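Raíssa Portela had the coffee going before I'd found a parking spot, and by the time I reached the second floor of Privovex she had already apologized twice for the stairs. Her uncle Nivaldo was holding the door. The two of them run the open day at the Wilendale workshop every February, and this year 100 people signed up.

"We used to get 11," Nivaldo told me, laughing. "And I think we were related to most of them!"

I asked what visitors want to see first. "The simulator, always," Raíssa said. "They come in expecting machinery, and we sit them down at a screen, and then they won't get up again."

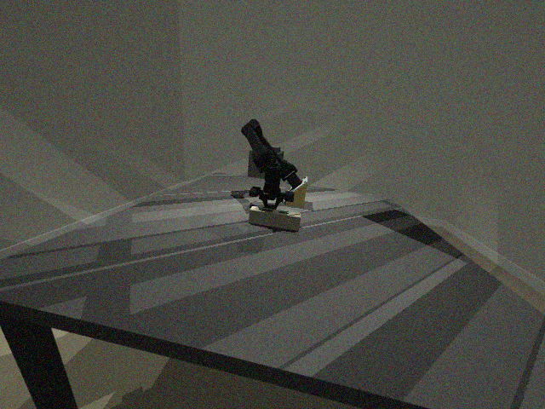 Nivaldo is the one who talks people through the program, which they call Trindade, and he is wonderfully patient about it (my turn ran to 40 minutes, and he never once looked at the clock). "I start everybody with the little black arm on its pale base," he said. "One arm, a big gray table, a small yellowish block next to it. People relax when there isn't much to look at." Raíssa likes the lighting best, those bands of shadow running slantwise over the tabletop and up the walls. "My uncle would have left it plain," she said. Nivaldo shrugged and went to pour me another coffee.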